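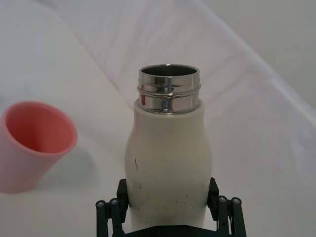
Chapter 6
Running Order: How Television Episodes Get Their Numbers

When people talk about "the fourth episode" of a series, they usually assume that everyone means the same one. Often they don't. A single half hour of television can carry a production number, a broadcast number, a number on a streaming menu and another on a disc set, and all four can differ. For a viewer this is a small annoyance. For the people who make, sell, schedule and store programs, it is a daily working problem.

Chapter 5 followed a script from the writers' room to the finished cut. We now pick up the finished episode and look at where it goes in line. The chapter covers production order, broadcast order, split seasons and repeat packages, and it ends with the paperwork that ties them together. Most of the cases are animated series, where the gap between making and showing is widest, but the same rules apply to live-action comedy and, with some changes, to drama.

Production order

An episode receives its production number when it is approved to go forward, usually at the script or outline stage. The number does not change after that. It is written on the script cover, the recording schedule, the storyboards, the invoices and the final delivery form. If an episode is delayed, it keeps its number. If it is canceled halfway through, the number is retired and the list has a hole in it.

Studios build the number in different ways. The most common form joins a season digit to a two-digit count, so that 203 is the third episode started in the second production season. Others simply run from 1 upward for as long as the series lasts. The second method is easier for a bookkeeper and harder for anyone trying to guess which season a story belongs to.

Half-hour cartoons often hold two short stories. In that case each story may have its own letter, such as 203A and 203B. The two halves are usually written by different people and may be finished weeks apart. A studio can also swap halves late in the process, pairing 203A with 207B because one runs a little long and the other a little short. The letters stay with the stories — the half hour as a whole then needs a separate number for delivery.

Broadcast order

The channel decides the order in which episodes are shown. Its reasons are mostly practical. A strong episode goes first, when the advertising money has been spent and the most new viewers are expected. A holiday story is kept for the holiday. An episode with a well-known guest voice may be held for a week when ratings are measured more closely. Two stories with similar plots are kept apart. 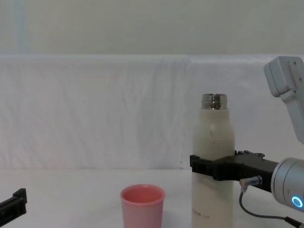 Consider Cleltine, an animated comedy made by the Ghaffari studio for the children's channel Prandero. The first season was produced in a simple run. When the schedule was drawn up, Ladan Ahmadpour, then head of planning at the channel, moved the sixth story to the front. She thought the original opener spent too long on introductions. The new order worked well on air, with one drawback: a pet lizard appeared in the first broadcast episode and was adopted in the fifth.

The writers had been told that order did not matter, and in most respects it did not. Each story ended with the characters back where they began. But small changes add up even in a series of this kind. A shop changes owners, a broken fence is mended, a child moves up a grade. The script coordinator, Bijan Talebi, later kept a one-page list of such changes and sent it to the channel with every batch of finished episodes. The list had two columns. The first named the change, and the second gave the earliest production number in which it could be seen. Planning staff could then move anything they liked as long as they checked the list.

Series with a continuing story leave much less room. Where each episode picks up from the last, the production order and the broadcast order should match, and a late delivery can hold up the entire run. Contracts for these series often state that the order may not be changed without the producer's written consent.

What counts as a season

The word "season" has at least three meanings in the business, and a good deal of confusion comes from mixing them.

A production season is a batch of episodes ordered and paid for together. A broadcast season is a group of new episodes shown with no long break. A contract season is the period covered by one set of agreements with the cast and crew. In the simplest case all three cover the same episodes. In practice a channel may order one large batch, show it in two parts with a gap of several months, and call the parts two seasons in its publicity. The cast is then working in its second season by one count and its third by another, which affects pay raises that are tied to the season number.

Bundisa, also shown on Prandero, was ordered in large batches from the start. By the end of its run it had 372 stories, packaged two to a half hour. The channel's own website listed more seasons than the studio had ever produced. A buyer in another country asked for "season four" and was sent the wrong files twice. Neither side had made an error by its own list.

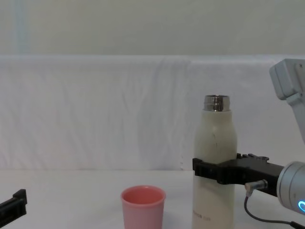 Figure 6.1. An off-white bottle, uncapped, and a small pink cup on a white tabletop.

Selling the repeats

Order matters again when a series is sold for repeats. A station that shows a program every weekday uses up episodes quickly, and for many years 100 episodes was the figure most sellers aimed for. At five a week, that fills 20 weeks before the first one comes around again. A package of 200 lasts for 40. Streaming services are less concerned with the total, but they still want a complete set in an agreed order.

Repeat packages bring back some old choices. Should the buyer receive the episodes in the order they were made, or the order in which they were first seen? Lalit Dwivedi, who sold both of the series discussed here, offered buyers the production order unless they asked for something else. His view was that it was the only list that would never be revised. Others in the trade prefer the broadcast order because it matches the printed listings and what viewers remember. Both positions are reasonable, and students will meet both at work.

The episode record

An episode record is a single entry that holds every number and title an episode has carried. At a minimum it should give the production number, the first broadcast date, the broadcast position, the running time and the working title along with the final one. Titles change more often than might be expected. A story recorded in April under one name may be shown under another, and voice tracks are frequently filed under the old one for good.

Ayodele Ajayi, who rebuilt the records at Ghaffari after a move between offices, found that the recording logs were the most reliable source, followed by the music cue sheets. Publicity material came last. We return to her method in the second half of the chapter, with a sample record to fill in.

Terms to know

Production number
Broadcast order
Split season
Contract season
Repeat package
Working title

Before you read on

Choose a series you know well that has run for more than one season. Find two published episode lists for it and compare them. Note each place where they disagree, and try to work out which kind of order each list follows. Keep your notes, as they will be needed for the exercise at the end of Section 6.3.

14 shares · 3 comments

Text © Bořivoj Procházka. All rights reserved. | Contact | Back to top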